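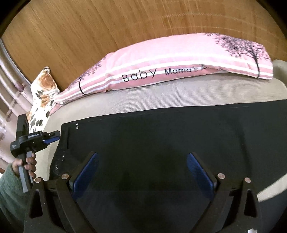

Does this dataset include the asking price of every home in it?
It has the asking price for all but six. The sellers of those six wrote "inquire," and we inquired, and they never wrote back.

Karoseck Listings: a README

Karoseck Listings is a collection of 315 home listings from the Zatberg area, with the original ad copy, the asking price and a plain record of what each home has. It was put together by Margus Baranauskienė and Yurani Yupanqui after both had spent a long spring looking for a place to live and had come to distrust the word "cozy."

Current version: 18 March 2023

What's in the folder

listings.csv – one row per home, 315 rows
copy/ – the ad text of each listing, one text file per home, named by listing number
words.csv – the list of selling words we tagged, with the spelling variants we accept
corrections.txt – mistakes we made and when we fixed them. It is longer than we would like.

Columns in listings.csv

id: listing number. Gaps in the numbering are homes withdrawn at the seller's request.
district: one of Old Zatberg, Manríquez, Station Side or Upper Karoseck. Agents stretch Manríquez a good way past the canal when it helps them. We use the line on the city map.
price: asking price at first listing. Later reductions are in price_last.
price_last: last asking price we saw. Blank if it never changed.
floor_area: in square feet, as stated by the seller. Balconies are sometimes in there. So, in one case, is the shared stairwell.
year_built: as stated. "Turn of the century" is left as text, and you are welcome to guess which century.
bedrooms: rooms with a window and a door. The ad's own number is in bedrooms_claimed, and the two columns are best read side by side.
walk_min: minutes on foot from the front door to the nearest grocery store, walked by Ridwan Kusuma at his normal pace. Ridwan is tall. Add a little.
tags: selling words found in the copy, separated by semicolons.

How the copy was tagged

Consuelo Cortés and Flor Chambi each read all the ads separately and marked the words on the list. Where they disagreed, they talked it over, and the result went into the file. Most of the arguments were over "steps from," which can mean across the street or across a highway. We tag it either way and let walk_min do the talking.

The tag "charming" appears in 86 listings. "Potential" appears in almost 200, including one home with no roof over the kitchen, where we felt the word was earning its keep.

Words inside street or building names don't count. Granavum Gardens has no gardens, and we don't tag it for them.

Known problems

Prices for Upper Karoseck run high. Two agents handle nearly everything up there, and they round in the same direction.

Parking is a mess. Some sellers list a space that comes with the home, others list the curb. The parking column was dropped in April of last year and will come back when somebody has the patience.

A few homes were listed twice by different agents with different floor areas. We kept the earlier listing and put the other figure in the notes column. Please don't average them – the building has only one size.

Rentals aren't covered, and neither are sale prices. The asking price is what somebody hoped for, so don't use this to work out what your own place is worth. Margus tried, and was happy for an afternoon.

Using it

The files are plain UTF-8 text and open in any spreadsheet program. Set the id column to text first or you will lose the leading zeros.

You may use and share the data for anything noncommercial with a credit to Karoseck Listings. Street numbers have been removed. Please don't put them back.

Corrections go to Yurani, with the listing number in the subject line. Complaints from agents go to Margus, who has a folder for them.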